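Visit report: Allwood refurbishing works, Lorville
2025-12-10

The Lorville site takes in retired office computers from leasing firms and public offices, repairs them and sells them on in lots. Visitors were admitted in two groups. Ours started at the loading dock.

Incoming pallets are weighed, logged and split by chassis type. The intake hall holds 1,000 units at full stock. Each unit gets a paper tag that stays with it until packing. Tags are scanned at every station, and a unit with a missing tag goes back to intake.

Drives are pulled first and wiped in racks of 42 bays. A drive that fails the wipe is shredded on site. The shredder is an older Eynon model and sets the noise level for the whole east side; ear protection is required past the yellow line.

Cleaning follows, with dry air only. Fans are replaced on every unit, whatever their condition. Power supplies are load tested for 2 hours, and failures are sold for copper.

Board work takes up the north wall. Processors are matched to boards by stepping, and each socket is inspected before the part goes in.

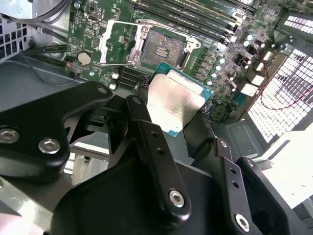
Despina Xenos

Old thermal paste is removed with alcohol and lint-free cloth. Final test is a memory pass and a graphics load, logged against the tag number. Output is 200 units per shift.

Packing uses molded pulp trays from Cosau. The next visitor date is in February. Parking is behind the dock, and the entrance on the rail side stays locked.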